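Clekport: Notes on the Walking Trail

The harbour trail at Clekport extends for 2083 metres, from the ferry landing to the old signal station at Toris. Visitors are advised to allow a full morning.

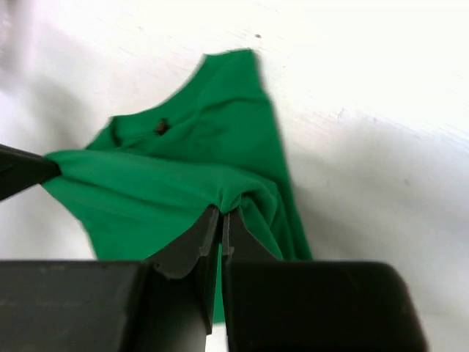 Green fabric on a white tabletop.

The ferry carries 130 passengers and leaves from the eastern wharf. Travellers coming from Shirima should change at the junction, as no direct coach operates before November. Sturdy footwear is recommended on the upper section, where the gravel is uneven. 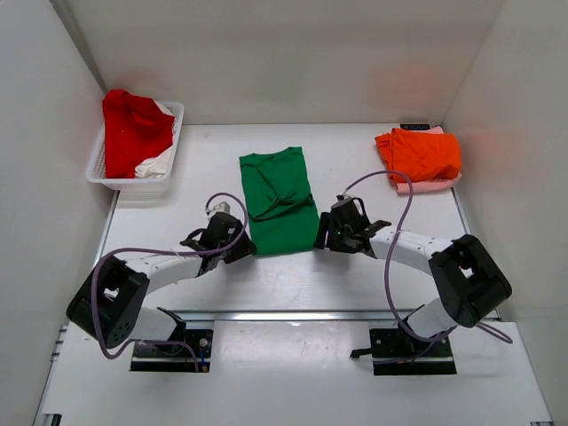
The work table, with clothing and a basket at the back.

Accommodation in the harbour area is limited and should be reserved in advance.

Posted by Njoroge Ogola, 11 August 2018. Filed under: Coastal Travel, Walking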